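# One Truck, Three Logos

December 18, 2024

Garside used to have three trash haulers. I can say this with confidence because on Tuesday mornings I could hear all of them, one after another, starting at a time I considered personal. Gruber came first, then Ritel, then Prasent, and for years I thought three trucks on one short street was the dumbest arrangement a free economy had ever come up with.

I'd like to apologize to the free economy. In July, Prasent finished buying Gruber, having swallowed Ritel the summer before. There's one truck now. It still comes before sunrise, and my bill went from $9 a week to something I have to sit down for.

The letter announcing the deal used the word "synergies" twice. I have lived through enough of these letters to know that a synergy is a saving that happens to somebody else. If running one truck costs less than running three, and I believe it does, then there's a pile of money lying around somewhere in the county. It's not on my porch.

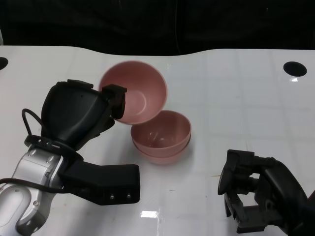
One reader wrote in after my last column to say that I had it backward, that the small haulers were going broke on diesel and landfill fees, and that a single healthy company beats three dying ones. Fair enough. Gruber's trucks did sound like they were being operated on without anesthetic. But a company can be in trouble without the only cure being its largest competitor. The county could have bid out the routes. It could have let another hauler in from across the river. What it did was hold one hearing, on a weekday afternoon, in a room with 75 chairs, and I had my pick of them.

What bothers me is how small the deal was. Prasent picked up 2,298 household accounts from Gruber, which in the merger business is a rounding error. Federal lawyers don't get out of bed for that, and I don't blame them. They've got oil and airlines and search engines to worry about. But a monopoly doesn't need to be big to be a monopoly. It only needs to be the one you've got. My choices are Prasent or a pickup truck and a strong stomach, and the landfill now wants an account number from anyone who shows up with their own bags. Guess who runs the landfill.
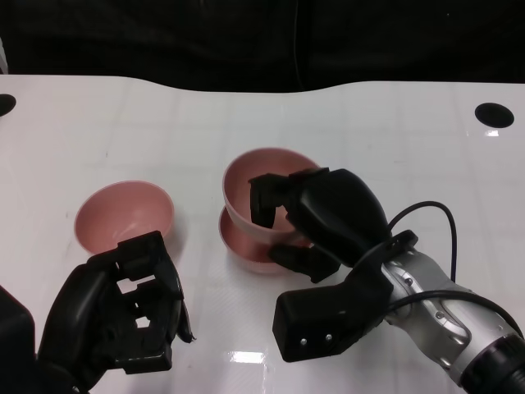
So start a co-op, a neighbor told me over the fence, and quit complaining. I looked into it. A used rear loader costs more than my house did, and we'd need roughly 700 customers to cover the insurance. I have two, and one of them is my brother-in-law.

I'd settle for less. Put the routes out to bid every few years. Make the landfill take anybody's trash at a posted price -- posted on a sign, in numbers, where a person can read it. And when one company asks to buy the last of its rivals, hold the hearing at night, when the people who pay the bills are off work. Prasent might win every bid anyway. I'd just like them to have to fill out the form.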